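The Desk at the End of the Day

When Ruba Moussa closes her laptop in the evening, she does it slowly. She told me this habit came from her first job, at a small translation office called Masri, where the desks were shared and each person had to leave the surface ready for the next one. She worked there for two years. The habit stayed much longer.

"The lid is the door of the office," she says. "If it is open, I am still at work."

Her desk now is 140 centimeters wide and covered with brown paper, which she changes in October. The paper takes the ink, the coffee rings and the telephone numbers. On top of it she keeps very little. The mouse pad has its place to the right of the computer, flat and straight, and the pens live in the drawer.
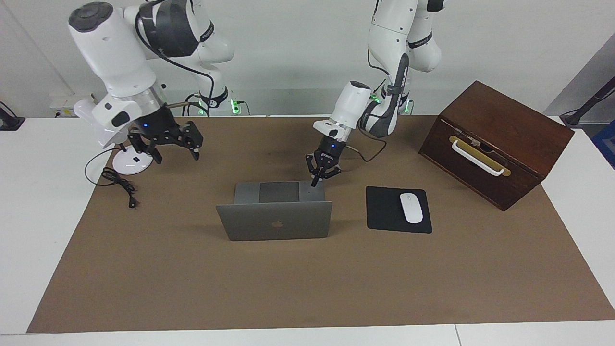 A laptop with its lid partly open and a black mouse pad, on a brown paper mat.

I tried her method for 19 evenings. First I put the papers away, then I wiped the mouse pad with a damp cloth, and the laptop I closed last. In the beginning it took me almost as long as making dinner. My own desk is an old Tarnel with a deep shelf below, and I discovered that this shelf was where I was hiding everything I did not want to decide about.

Ruba is strict on this point. A shelf, she says, is only a slower table. She wants me to empty it before I buy any box or tray.

I have not emptied it yet. But the laptop is closed now when I go to bed, and in the morning I lift the lid and there is space beside it for my cup.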